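Pevbridge Property Notes -- November

Selling a house in the cold months

Every fall we hear from owners who have decided to wait until spring to list. For some of them that is the right choice. A house whose main attraction is a garden or a dock will show better in May. But we listed 31 homes in Pevbridge last winter, and the sellers who were ready before the first snow did well enough that we think the question deserves more than a yearly habit.

The main thing in a winter seller's favor is the shortage of other houses. Inventory on the Pakau side of the river drops after Halloween and does not recover until March. Buyers who are still looking in December usually have a reason. They have a new job, a lease ending, or a house of their own already under contract. They ask for fewer second and third showings and they make up their minds sooner.

The main thing against you is daylight. Most people want to see a house after work, and by then it is dark. Replace every dead bulb, inside and out, and use the same color of bulb within a room. Turn on the porch light and the lamps before you leave for a showing, and open the curtains even if it is dark outside. If your house has a good view to the west, tell your agent, and we will try to book the first visit before 4 p.m.

Outdoor photographs should be taken now, while there are still some leaves and the lawn has color. If you are thinking of listing in January or February, call us this month and we will send the photographer out early. There is no charge for holding the pictures until you are ready. We have had several listings where the only outside shot was of a gray driveway with a snowbank at the end of it, and those listings got fewer clicks than they should have.

Heat

Keep the house at a normal temperature for showings. A cold house makes buyers wonder about the furnace, and they hurry through the rooms. If the house is vacant, do not turn the heat down to the minimum and forget about it. We ask for 60 degrees as a floor, with cabinet doors open under any sink on an outside wall. Have the furnace serviced before listing and leave the receipt on the kitchen counter. Put last winter's gas and electric bills with it. Buyers nearly always ask, and it saves a round of phone calls.

Walks and steps

Shovel the full width of the front walk, and clear a place for two cars. Sand works better than salt on the older brick walks in the Bravo Street area, where salt has been lifting the faces off the bricks. Leave a mat on each side of the front door and a bench or chair for taking off boots. If you will be out of town, tell us who is clearing the snow -- we need a phone number and not just a first name.

Inspections

Some parts of an inspection cannot be done in deep cold. An inspector will not walk a roof under snow, and most will not run a central air conditioner below 60 degrees for fear of damaging it. Buyers may ask for money to be held back until those items can be checked in spring. We have generally seen $1000 held for an air conditioner, released once it has been run and found in order. Sellers sometimes take offense at this. It is an ordinary request and should be treated as one. If you have roof photos from a recent repair, or an invoice from the roofer, give us copies at the time of listing.

Septic inspections are harder. If your tank lid is buried, have it located and marked with a stake before the ground freezes. Digging for it in February costs a good deal more.

Price

We do not recommend a winter discount. We also do not recommend starting high with the idea that there is plenty of time before spring. A house that has been on the market for 11 weeks by the time the crocuses come up looks stale next to the new ones, whatever the reason. Set the price from recent sales within the same school boundary and leave it alone for the first month. 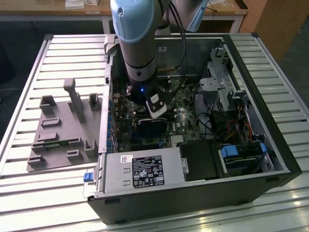

For owners in the Dovis subdivision, one more item. The association needs two weeks to prepare the resale packet, and its office closes between Christmas and New Year's. Order the packet when you sign the listing agreement -- do not wait for an offer. The request form is at our front desk and we can send it in for you.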